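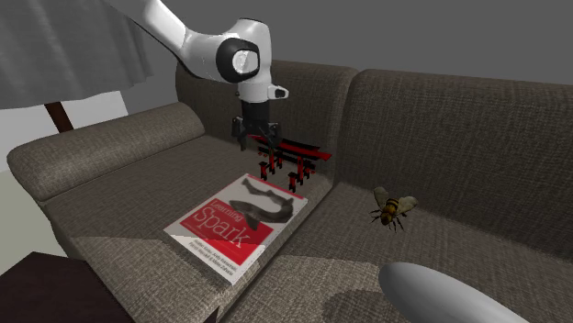
Two Winters on the Tapsell Sofa

We bought our Tapsell in November, after a long afternoon at Ikberg where my husband Angus sat on every couch in the building and I followed behind with the tape measure. I had my heart set on something smaller, but he sank into the big gray-brown one and that was pretty much that!

The first month I worried it was too firm. Please give it time if you feel the same way, as the seat softened up nicely and the back never went saggy like our old Driseo did. It's deep, too. I'm short, so I tuck a pillow behind me, but Angus can stretch out with his feet up and still leave me a corner for my tea.

The fabric has been a happy surprise. Crumbs brush right off, and a cup of cocoa (thank you, Tane) came out with dish soap and cool water. It does hold on to dog hair — a rubber glove works better than any roller I've tried.

Mostly it's where we read. Weekends go by in a pile of blankets and library books, and the seat is wide enough to leave a big hardcover lying open beside you.

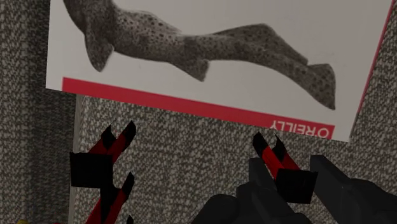 The shark book, a house favorite.

My one real complaint is the legs, which scratched our floor until we put felt pads on them. Delivery also took 20 days, longer than we were told. I'd still buy it again, maybe with the matching footstool this time if Angus gets his way.

Bronwyn Trevaskis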